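Filed under: Trip Threads / Places to Stay

1/ OK, a few people asked how the Plurkville stay went, so I'm doing a thread. Short version: liked the place, loved the breakfast, would change one thing about how I booked. Long version below, get a drink.

2/ We stayed at the Strobel, the guesthouse up the hill from the station. Four of us: me, Ida Fuchs (you all know Ida), her cousin Genivaldo Lins and my mother-in-law, Ingeborg Kettler, who is 81 and walks faster than I do.

3/ The hill! The website says "a short stroll from the train." Sure, if you're a goat. There's a bus, the 34, and it stops right across from the front door. Take the bus. We took it every time after the first night.

4/ Check-in was easy. The desk closes early in the evening, but they text you a door code if you ask. You do have to ask. We got ours while standing on the step with all our bags, and the guy on the phone was very sweet about it.

5/ Rooms: we had 2 doubles on the back side, looking at the garden. Quiet, like really quiet. Ida had booked street side at first and Gunther Lindemann (he runs the place) moved her over without charging extra. Beds on the firm side. Ingeborg approved, I put a folded blanket under me the second night.

6/ Bathroom was small but the shower was hot and strong, and there were real hooks on the door. I have stayed in places three times the price with nowhere to hang a towel. I will never stop being mad about this.

7/ Breakfast. OK. Rye rolls, soft eggs, some kind of plum butter I ate straight off the spoon while Genivaldo pretended not to know me. Coffee comes in a pot to your table and they just keep bringing pots. It's not included in the basic rate, so add it when you book. Cheaper than adding it at the desk, which I learned the expensive way.

8/ Wi-Fi: fine in the lounge, fine in Ida's room, useless in mine. I wound up doing my emails from the armchair next to the stairs every morning and got to know everybody's business. No regrets.

9/ Things to do nearby: the lake path at Drirkero is a nice half day, flat the whole way, plenty of benches. We rented bikes for one afternoon and Ingeborg beat us all back. The little bakery by the boat dock sells out of the almond thing by lunch, so go there first and walk after.

10/ Someone asked about parking. There's a lot behind the building, but it's tiny and you can't reserve. The town garage is down by the station and then, well, see post 3. 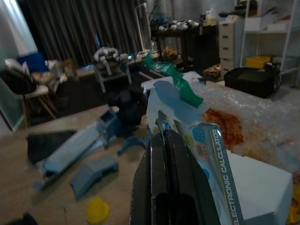 11/ What I'd do differently: book direct. I used one of the big sites and when we wanted to add a night they couldn't touch the reservation, so I was on hold forever with a call center. Bianka Erdős at the front desk told me that people who book by phone can change dates up to 2 days before. Wish I'd known!

12/ Would I go back? Yes, and we're already looking at December, when they light the fireplace in the lounge. Ida wants to try Luroscombe first, but Ida always wants to try somewhere else first. We'll see who wins.

13/ Oh, and for whoever asked about dogs: small ones are OK on the ground floor, there's a cleaning fee, call ahead. There was a dachshund at the next table one morning with better manners than Genivaldo.

14/ If you've stayed up there in winter, tell me how the hill is with snow on it. Does the bus still run? Asking for an 81-year-old who will try to walk it anyway.

Back to top | Contact | © 2021 All rights reserved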